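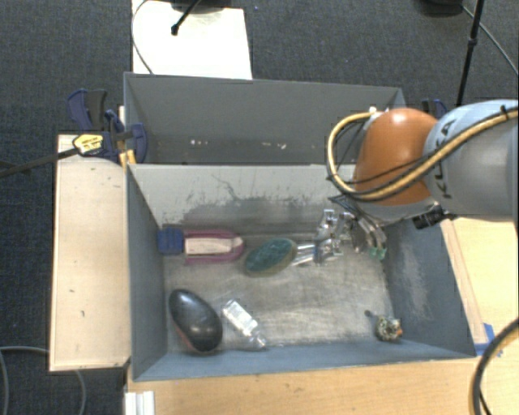
*Kulgate grasp planner under test: KUKA arm, two-finger gripper, mixed objects in the front bin.*

# Kulgate 2, grasp planning and cell control software

**Supplier:** Lyimo
**Reviewed by:** Sasley Automation Office, Ullville
**Date of review:** 2019-02-24
**Recommendation:** Suitable for purchase, with conditions

## Scope

Kulgate is a software package for picking unsorted objects out of a bin. It takes depth and color images, proposes grasps, checks each one against a model of the cell, and sends a motion plan to the arm. The Sasley office was asked to judge whether it could replace the planning scripts now in use at Ullville, which were written in-house and have become hard to maintain.

The review covers the planner, the calibration tool, the operator screen and the log viewer. The conveyor module was not licensed and is not discussed. No hardware was under review, and nothing below should be read as a comment on the arm or the gripper.

## Installation and calibration

Installation took one working morning on a clean Linux machine. The installer lists missing packages by name and stops, so that the administrator can decide what to add. The license server was less agreeable. It refused to start until the machine's host name had been shortened, a limit the manual mentions only in an appendix.

Calibration is the best part of the product. The operator moves the arm through a set of poses, and the tool reports the remaining error for each pose separately. A poor pose can be deleted and repeated without starting over. Our existing scripts give one figure for the whole run and leave the operator to guess which measurement spoiled it.

Bins are entered as simple shapes with adjustable wall angles. Sloping walls, such as ours, must be measured by hand. A bin that is moved afterward has to be entered again, and staff should make sure that bins are firmly held before the measurements are taken.

## Planning

The office recorded 1,672 grasp attempts with a changing mix of household items and toys. Of these, 159 ended with nothing in the gripper. The supplier's documents do not promise a success rate, and the office does not offer its own result as one. A different set of objects would give a different number.

Matte objects with a clear outline were handled well. The planner generally chose a grasp across the narrow side and approached at an angle that kept the fingers clear of the walls. It also dealt sensibly with objects resting against a wall, often preferring to leave them until the space beside them had been cleared.

Results were weaker in two areas. Clear plastic bottles often came back from the depth camera with holes in them, and Kulgate treats a hole as free space unless told otherwise. Glossy black objects caused a similar problem, particularly when a highlight ran along the top surface. A setting named "distrust missing depth" improves matters for both, at the price of longer planning times. It is turned off by default. We recommend turning it on wherever clear or shiny goods are expected.

The worn floor of a metal bin can also mislead the object finder. Bright reflections were sometimes proposed as thin, flat objects. Taking a new background image of the empty bin cured most cases, and the office now does so whenever the lighting is changed.

## Collision checking

The collision model includes the arm, the gripper, the bins and any fixed shapes added by the user. It does not include hoses or cables unless they are drawn in. Our arm carries a hose that stands out from the joint in a wide loop, and the first plans took no account of it. The loop was then modeled as a row of overlapping spheres attached to the last links. The method works, but it is slow to set up, and the shape stays rigid while the real hose bends.

Clamps and boards beside the bins must be added in the same way. A library of common fixtures would save new users a good deal of time.

There were 13 protective stops during the recorded attempts. All were traced to shapes missing from the model or drawn too small. None was traced to the path planner itself.

## Operator screen and logs

The main screen is plain and readable. It shows the camera view, the chosen grasp and the reason each rejected grasp was refused, in ordinary words such as "finger meets left wall." Staff with no background in robotics could follow it after a short introduction.

The log viewer is adequate. Every attempt can be replayed with the images and plan that belonged to it, and a replay can be run again with different settings to see what the planner would have chosen. Searching is limited to date and result. It is not possible to search by object, and tags added by the operator are dropped when a log is exported. Lyimo has stated in writing that tags will be kept in the September release.

## Support and documents

Questions sent to Lyimo were answered clearly, usually with a sample configuration file attached. The manual is well written up to the chapter on custom grippers, where several settings are named without being explained. The sample for a linked two-finger gripper had the finger length in meters and the finger width in millimeters. Users should check units before the first powered run.

## Conditions of purchase

1. The "distrust missing depth" setting is to be on in all Ullville cells.
2. Hoses, cables and clamps are to be entered in the collision model before the arm is run above reduced speed.
3. A background image is to be taken after any change in lighting.
4. The existing planning scripts are to be kept in working order until exported logs retain operator tags.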